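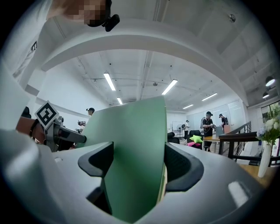
Figure 1. Green panel held in one hand-held gripper, with the second gripper coming in from the left.

14 Comments
Shares 71

Does teaching by hand save any time? Project report, Toltell group
Oct 14, 2024

Our supervisor gave us the Evero paper in July and asked us to repeat the easy part of it. The claim is that a person can pick up a pair of hand-held grippers, do a chore a few hundred times, and a robot arm will learn the chore from the recordings. We chose passing a stiff flat panel from one gripper to the other, then standing it in a slot. I thought the claim was oversold before we began and I still mostly think so.

We recorded 506 tries by hand. For comparison we did the same task by remote control, using the Doltollow rig to drive the arm from across the lab. The hand-held way was much faster to record and far less tiring. On that point the paper is right.

What the paper skips is the sorting afterward. Each gripper finds its place from a printed square marker, and when a sleeve or the panel itself covered the marker, the track jumped. We threw out 71 tries for this reason. Colour didn't matter as far as we could tell, but the size of the panel did. A sheet that stands up between the finger pads blocks a good part of the view, so the recording has the least to go on right when the second gripper closes in. I would like to know how the original group got around this. Their panel looks smaller than ours in every figure, and they give no measurements.

The remote control data was cleaner, and there was a lot less of it. One operator also kept pausing before the grasp, and the trained arm learned to pause too. We did not fix that.

Results were mixed. With the hand-held data the arm took the panel properly in almost half of its test runs. It did worse when we moved the slot to the other side of the bench, a place we had hardly recorded. Calling that "general skill", as the paper does, seems generous to me. We also trained 4 versions from the same data with different starting seeds, and they disagreed with each other more than the two methods did. Anyone who trains once and reports one number should be asked about this.

For the Michalski bench next term I would keep the hand-held grippers, use a shorter panel, and put a second marker on the side of each one. The marking guide asks for a firm recommendation and that is as firm as I can make it.

1,029 views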